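Is the Zeltero Kitchen Pack Worth Buying? Second-year project report

Delia Cabral, Denwood College, Sandcombe

Background

Our department already owns an arm and a two-finger gripper. What it doesn't have is anything for students to do with them after the first few weeks, once everybody has stacked blocks and got bored. Zeltero sells a Kitchen Pack which is meant to fix that. You pay a yearly fee and get a set of ready-made household tasks, a setup guide, a scoring sheet and support by email. The arm and the kitchen are your own problem.

My supervisor, Dr Luo, asked me to find out whether the pack would be any use for teaching before the department signed up for a full year. We had trial access from October to the end of February. I was free to choose which tasks to try and how to judge them.

I should say at the start that I wasn't keen. The sales page says the tasks work in "any ordinary kitchen", and in my experience people who say this have not tried many kitchens.

What the pack promises

The guide makes three claims that I thought could be checked by a student with a limited number of afternoons:

1. A new user can go from an unopened guide to a first scored run in one morning.
2. Tasks carry on working when the things on the counter are moved or swapped.
3. The scoring sheet gives the same result whoever fills it in.

There are other claims about saving staff time and "building confidence with automation". I left those alone, as I couldn't think of a fair way to measure them and Zeltero doesn't say how it did either.

How I tested it

I used the toast task and the cutting board task for the scored runs, and tried the drawer task and the fruit task more loosely. The guide lists suitable props by type, so we mixed toy food with ordinary kitchen things. Between runs I moved items on the counter, turned them or replaced them with something else of the same kind. I wrote down each change before starting so that I couldn't choose afterwards which ones mattered.

Every scored run was filled in by 2 people on separate sheets. We did not talk until both sheets were handed in. I ended up with 51 scored runs. The guide suggests 200 for a proper trial — I don't know of a student who could manage that in the time, and I would like to know whether Zeltero's own testers did. 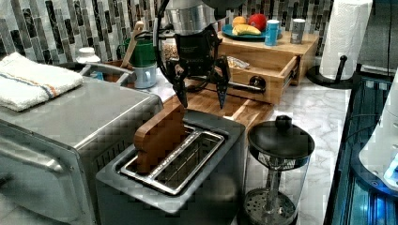
Toast task, with the wooden slice in the toaster.

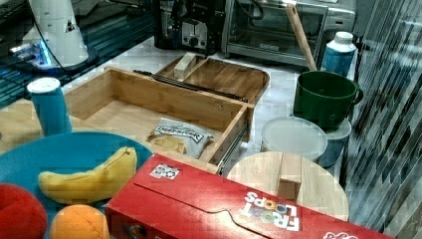
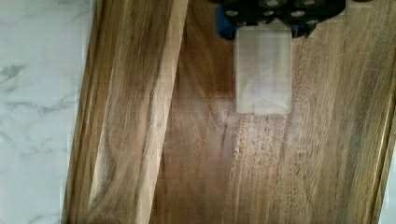
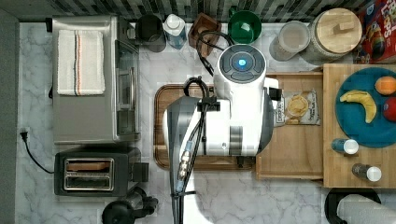 Results

Claim 1, the quick start. Not met. My first scored run came at the end of the third afternoon. Most of the delay was in the section on camera positions, where the guide refers to a drawing that is missing from the version we were sent. Support replied politely and attached the same version again. Someone with more experience would get through it faster, but the pack is sold to beginners.

Claim 2, moving and swapping things. Partly met, and better than I expected. Moving the fruit plate or the jars made little difference to the toast task. Moving the toaster did matter. If it was turned so that the slots no longer ran the way the guide shows, the fingers came down beside the bread and the run had to be stopped. The guide does mention this, in a note near the back. I don't think a customer who has read "any ordinary kitchen" on the front would go looking for it.

The cutting board task was less bothered by where things were and more bothered by light. Runs late in the day, with the lamps on, went worse than runs after lunch. I can't prove that light was the cause as I didn't control it properly. It should have been in my plan from the beginning.

Claim 3, the scoring sheet. Not met. The two scorers disagreed most often on the line "task completed with acceptable care". Neither of us could find out what acceptable care was. Does a slice that has been dropped and picked up again count? One of us always said yes and the other always said no, which at least was consistent. The lines about time and about stopping the arm gave no trouble.

Problems with my own work

Both scorers knew what I thought of the pack, and I was one of them. A better test would use people who hadn't heard me complain about it. I also stopped scoring the drawer task early, after the guide's instructions for it changed during an update in January, so nothing in this report should be taken as a result for drawers. The same goes for the fruit task, which I only tried unscored.

Cost and recommendation

I would not pay for the full year at the price we were quoted. The tasks are reasonable and some of them are good fun to run, but a task list and a scoring sheet are things a department can write for itself, and ours would have its drawings in it. The support was friendly and didn't solve anything I asked about.

If Zeltero offers a single term, or sends a corrected guide, I think it would be worth another look with a new group of students. Dr Luo has my run log and both sets of score sheets, and the next person should start with the note about the toaster on the second-to-last page.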